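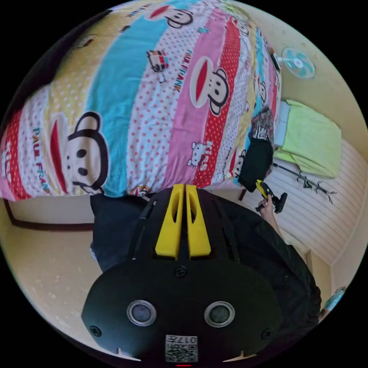
When I asked the woman who runs the linen room at Ergate how she came to know so much about children's bedding, she laughed and put the kettle on, which I took to mean it would be a long answer. It was, and I enjoyed all of it.

She looks after the bed covers for the family rooms, 42 beds in all, and the monkeys are hers. "I chose them," she said. "Everybody else wanted plain blue. I said, you try getting a tired four-year-old to climb into plain blue!" So monkeys it was, great wide-mouthed ones, on stripes of yellow and turquoise and pink with dots scattered between (she is very fond of the dots). The covers came from a small firm called Rimport, and she still has the first order pinned up by the door.

I wondered whether all that pattern was hard to live with. Quite the opposite, she told me. "A plain cover shows you every crease. With these you can have a proper ruck right across the turquoise and your eye goes straight to a monkey's face instead." She does smooth them, mind you, always from the middle outwards with the flat of the hand, and she won't iron them. Ironing, in her view, is for pillowcases and people with time.

Clothes left on the bed are another matter. "They all do it. Grown-ups too. A dark jumper, then trousers, then it's a heap, and dark things leave fluff on a pale stripe." Her remedy is a chair. She asked for one beside every bed when the rooms on the Sternon side were done up in August, and got 3. The rest are still being discussed, and she gave me a look over her mug as she said so.

Before I left she showed me how she folds a cover, in half lengthways and then in thirds, with one monkey left looking out so that she can tell the sets apart on the shelf. I tried it myself and got an elbow's worth of pink stripe and no monkey at all. She took it from me very kindly, shook it out and did it again.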